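Vultbridge Sanctuary: Notes for Supporters

Thursday, November 2, 2023

The sanctuary wishes to thank all those who supported its campaign against the use of wild animals in travelling shows. The petition closed in October with 2976 signatures and has been delivered to the council offices at Tutirbridge.

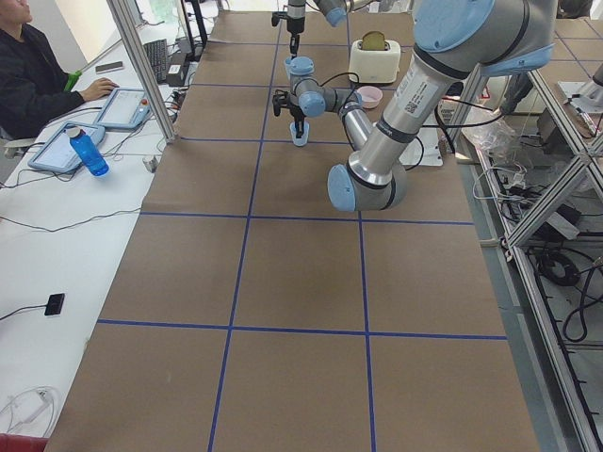

Adopting a retired donkey

Skistus, aged 17, is now ready for sponsorship. Adoption lasts for 12 months and includes a certificate and a seasonal letter. Existing sponsors need not reapply.
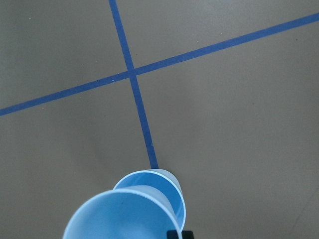
Blue tape and two light blue cups.

Enquiries should be made in writing to the Vultbridge office.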